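Gruvmont Shared Workshop
Build Notes, Session 5: Two-Finger Hand Grippers
Notes by Harriet Obi

Check the linkage before you pick anything up. Both fingers should close evenly and meet at the tips. If one lags, loosen its pivot bolt, line it up and tighten again.

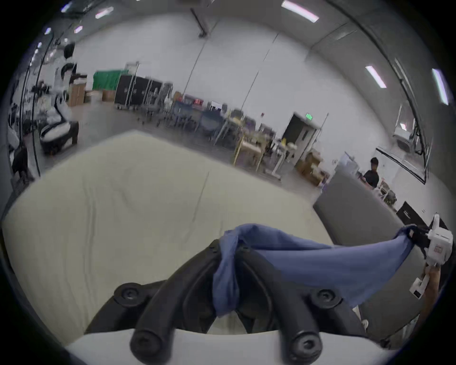

Cloth is harder to hold than a block. It slips out when the tips meet at an angle, so file them flat and test again.

Log every attempt, including the drops. We want 100 per pair of grippers by May.

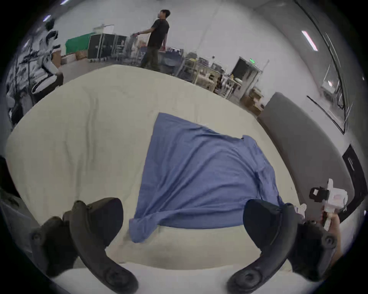 Start each attempt with the cloth in a new position. Don't smooth it out first. A rumpled fold at the near edge, like the one on the blue cloth, is a good first grasp. Work from there to a corner.

Booker Lindgren has the spare bolts.

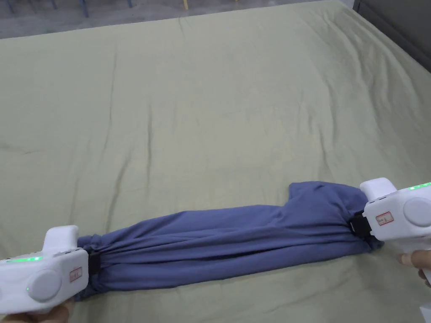

Fig. 3. Folded garment held at both ends.

For next time: read the Drurkari wiring sheet, pages 2 to 5.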